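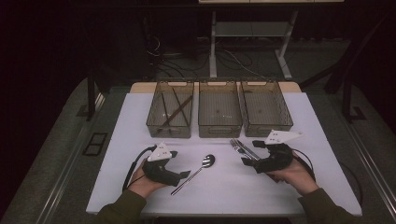 Photo credit: Mowat Cutlery Sort, Flaltton table set. Reuse with attribution.

Mowat Cutlery Sort
README, last edited 2022-03-28

What is in it

Pictures and notes on one small household job: putting cutlery and a few other things into baskets on a table. The release has 939 still pictures from 240 sorting rounds, all done at Flaltton. An earlier page promised a second location, Drollemton. Those rounds were never finished and none of them are in the download, so please stop citing this as a two-site collection.

The things on the table

Baskets: translucent smoky brown plastic, rectangular, with perforated sides and a cut-out handle slot in the front. In the top picture there are three along the back edge. You can see through them, which sounds handy, and for pale or bright things it is. Dark sticks against brown plastic are another matter. Check the left basket before you trust any label that depends on telling a stick from its background.

Cutlery: spoon, fork, table knife, all silver in color. We did not record the maker, the alloy or the weight. If your work needs any of those, look elsewhere.

Sticks: long, thin and dark, one of them brown wood. The labels call them "stick" and leave it at that. An early draft said "chopstick", and we took the word out after two labelers disagreed over it.

Board: flat and white, laid on a pale beige wood tabletop. The wood shows as a strip at the back.

How the labels work

Each round has a text file naming the items and the basket each one was meant for. "Meant for" is the right wording. The sheet was written before the round and we have not checked every result against it. Lurniva, the label format we used, has a field called "success". We left it blank throughout. Filling it in from the plan would have made the numbers look lovely and told you very little.

A label describes the round as a whole, so a single picture may show none of the listed items.
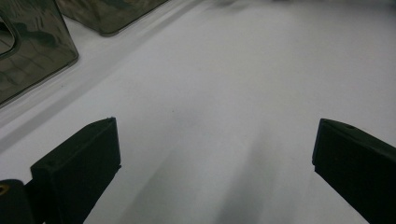 Close view of the white surface, with soft gray shadow.

About the white

White was picked to make cutlery easy to find. We have doubts about how well that worked. Plain white does a poor job of showing scale, and shadows on it can be larger and darker than a spoon handle. Anyone training on outlines should look at a good number of close views before deciding the background is simple. It also looks like very few real kitchens.

Known problems

8 rounds have the fork and knife swapped in the text file. They are listed in errata.txt and have not been corrected, to keep old results comparable.

Left and right are given from the near side of the table. Some notes written in October use the opposite side, and those are marked "far".

The baskets have no fixed names. "Middle" means middle in that round only.

What we would not use it for

Claims about how people tidy at home. The items were chosen by us and so were the targets. Good scores on this set mean good scores on this set.

Files

pictures/
labels/
errata.txt
license.txt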